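Dating app Zolex adds relationship-style filter after search data review

April 12, 2025

Dating platform Zolex has released a filter that lets members sort matches by relationship style, following an internal review of the terms people type into its search box. The setting went live in the current version of the app and is switched off by default.

The review was run by the research firm Besson, which grouped search terms from the previous August into 167 categories. Terms linked to open relationships and to long-distance dating rose the most. Terms linked to casual dating were flat.

Members can now choose up to 3 of 7 labels, among them "monogamous," "open" and "still deciding." A label can be shown on the profile, used only for matching, or hidden. Changes take effect at the next login.
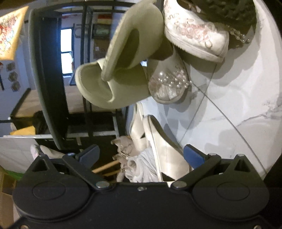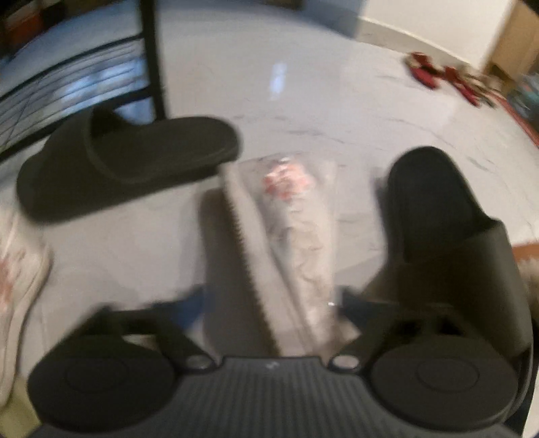

"People were already writing this in their bios, with different words for the same thing," said Estíbaliz Montoya, product lead at Zolex. "A fixed list makes the matching more accurate. Free text is still there for anyone who wants it."

Labels are stored separately from the rest of the profile and are not passed to advertisers, according to the company. A member who deletes a label will see it removed from matching at once, while backup copies are kept for 2 weeks.

Solange Picard, a relationship counselor in Prulesitz, said the filter could save couples an awkward talk on the third or fourth date, but warned against treating a label as a promise. "People change their minds, and many pick the option that sounds safest," she said. She would like the app to ask members to confirm their choice from time to time – a feature Zolex says it is testing.

Rival service Roltalness has offered a similar setting to paying members since last year. Zolex is making its version free in all regions. The web version of the service will get the filter in August, with the same labels and privacy settings.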